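4. Setting Up the Drip Timer

Now for the fun part! Once the Preslow timer is on the tap, your beds will look after themselves while you get on with the rest of the garden.

4.1 Before you start

Close the tap fully and let the hose drain. Have the mesh washer from the small parts bag within reach (it loves to roll under the bench).

4.2 Fitting the timer

1. Press the mesh washer into the timer inlet, dome side up.
2. Screw the collar onto the tap by hand. Hand tight is plenty.
3. Slide in 2 AA batteries and close the cover until it clicks.
4. Connect the hose and open the tap all the way.

CAUTION: Do not use a wrench on the collar. The threads are plastic and will strip.

4.3 Setting a schedule

1. Hold SET until the clock blinks, then turn the dial to the current time.
2. Press SET again and choose your start time. Early morning is wonderful for tomatoes!
3. Choose a run time. We love six minutes for seedlings and more for established beds.
4. Press SET once more to save.

Note: Model 582 stores up to four start times per day, so you can split a long watering into shorter ones on sloping ground.
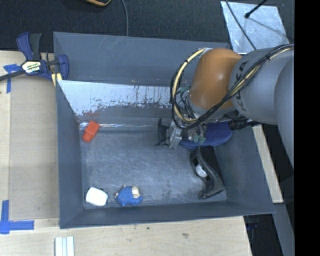 If your soil is sandy, try two short runs, one at dawn and one in the evening, and check the beds with a finger after a couple of days. Clay needs fewer, longer runs. Play with it! Every change can be undone by holding SET and turning the dial back.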